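Chapter 5
The Clean Board and Other Claims

Makers of dry-erase boards promise that one wipe removes everything. Olumide Odukoya, who ran the supply room at Holtell for years, never believed it. Look along the rails before you look at the middle - that is where old ink collects. 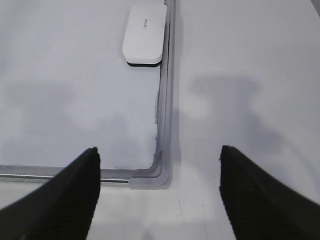
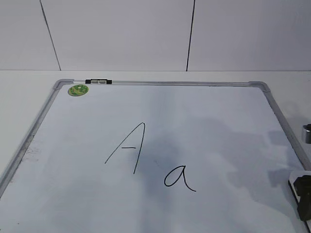 A framed whiteboard, with gray smudges beside the rail in the first view and a handwritten "A" in the second.

5.1 What Does "Erased" Mean?

A label may say a board survives 2000 wipes. Ask who wiped it, with what, and how hard they pressed near the frame. Most labels leave that out.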